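Início | Braços | Garras | Acessórios | Testes | Contato

Kit de arrumação de louça Tokilico: o que achei depois de usar bastante

Oi, gente! Comprei o kit Tokilico em agosto, pela Trondum, e prometi contar tudo. O pacote vem com a licença do software, as rotinas prontas de empilhar e separar e um manual escrito pela Lempi Peltonen (que, aliás, escreve muito bem, li inteiro numa noite). Paguei 3.228 no total, com frete, e a instalação me tomou quatro horas, contando a pausa do café.

Comecei pela rotina de pratos e copos, com tudo espalhado em cima do pano verde. Gosto de deixar um copo deitado para complicar um pouco! O braço passa por cima da mesa com bastante folga, e dá para acompanhar tudo de pé, ao lado, com a mão perto do botão de parada.
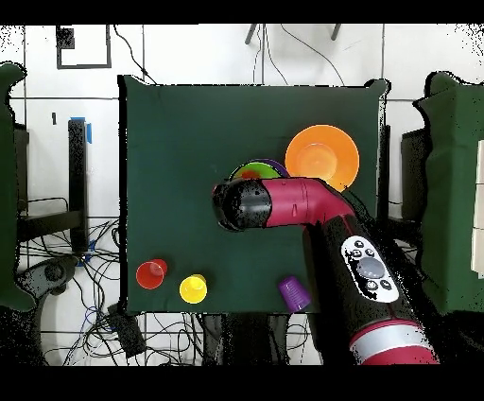

Tigelas e peças fundas

Essa é a parte que me fez comprar. Tigela de plástico é lisa, brilha, escorrega, e as minhas são de tamanhos diferentes. O kit pega pela borda, um dedo por dentro e outro por fora, e a força se ajusta em três níveis. Eu uso quase sempre o do meio (o mais forte me deixa nervosa). Para quem tem louça grande, sugiro baixar a velocidade na primeira tela, antes de carregar a rotina.
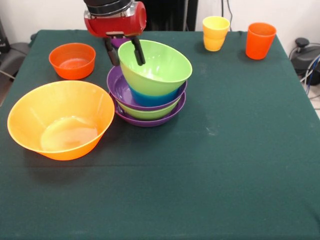

Garra na borda da tigela verde-clara, no alto da pilha.

Do que não gostei: o menu só vem em inglês, e a calibração pede paciência. Escrevi para o suporte em Drurnomville e o Oskari Ahonen me respondeu no mesmo dia, superatencioso, com um arquivo de ajuste que agora faz parte da atualização.

Existe também o pacote extra da Salminen, com rotinas para talheres, por mais 700. Ainda não comprei, mas estou tentada! Se alguém já usa, me escreve contando como ficou com garfos.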